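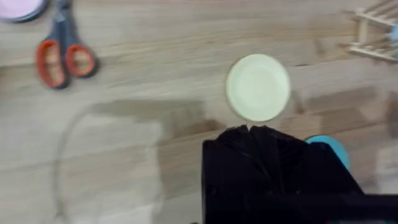 According to one engineer at the Stustley laboratory, the hardest part of teaching a machine to tidy a table is deciding what counts as late. A command that reaches the motors on time but was computed from an old picture is, in that view, a late command, and the software ought to treat it as one.

The remark describes the work of the laboratory's manipulation group over the past year. The group is responsible for Lalell, a control and planning package for two-armed workstations. The package takes in pictures from cameras on the arms and from a fixed camera with a view of the table, builds a short plan, and sends joint commands to both arms. The tasks are modest ones: moving plates, sorting small objects, placing a dish in a rack. They were selected for their ordinary character, as the laboratory's sponsors wish to see software that can work among household things.

The first release of Lalell was organized in the traditional manner. A perception module found the objects, a planner chose a path, and a controller followed it. Each module was tested separately and each passed. When the three were joined, the arms hesitated. A review completed in February traced the fault to the way the modules kept time. Each stamped its messages when it sent them, and none recorded when the picture behind the message had been taken. The planner could therefore receive a position that was 900 milliseconds old and accept it as current.

The present release carries the time of capture through every stage. A plan now holds a record of the pictures on which it depends, and the controller may refuse a plan whose evidence has expired. The limit is set by the operator for each task. In slow placing work it is generous. When a gripper is close to an object and moving, it is strict, and wrist pictures that are badly blurred are given less weight than those from the fixed camera.

Blur deserves a further word. Scissors, plates and craft sticks keep their general shape in a smeared picture, but their edges spread, and an edge is what a grasp planner needs most. The earlier software reported one position for each object with no statement of confidence. Lalell now reports a region, and the region grows with the blur. The planner may slow the arm, wait for a better picture, or choose a part of the object where a small error will do no harm. 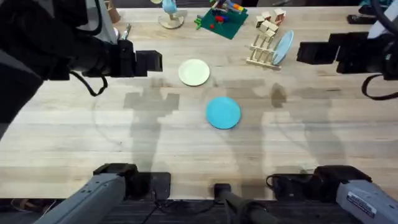

Two arms do not simply double the work, wrote a reader of the group's newsletter, and any planner that treats the second as a copy of the first will spend its time avoiding collisions that it created itself. The group printed the letter in full and has largely accepted the point.

Coordination is handled by a separate component named Jemal. It divides the space above the table into regions that an arm may reserve for a short period and must then release. When both arms require the center, Jemal compares the two plans and grants the space to the arm that can leave it sooner. The other arm continues with any motion that does not enter the reserved region. An earlier method, in which one arm always had priority, was simpler to explain but left the second arm idle for long periods.

Shadows have required more attention than was expected. An arm over a pale table casts a dark shape with firm corners, and the first perception model marked such shapes as objects on several occasions. Jemal was then asked to plan around them. The correction was made on the perception side: the position of each arm is known at all times, so the software can estimate where a shadow is likely to fall and lower its confidence there. Dark objects resting in shadow are still missed from time to time.

The group keeps its test records in a tool called Clurden, which replays a session from its logged messages and shows the operator what each module believed at a given moment. The current test set holds 53 sessions. Of these, 12 are retained only because they once caused a failure, and no release is approved until all 12 have been replayed without a fault. The full replay takes 29 minutes on a desktop computer - short enough, the group has found, that engineers run it before lunch and again before leaving.

Work on the next release has begun. It will allow a plan to be repaired in part when one picture expires, where the present software discards the whole plan and starts again. The reservation rules in Jemal will remain unchanged until that work has been tested.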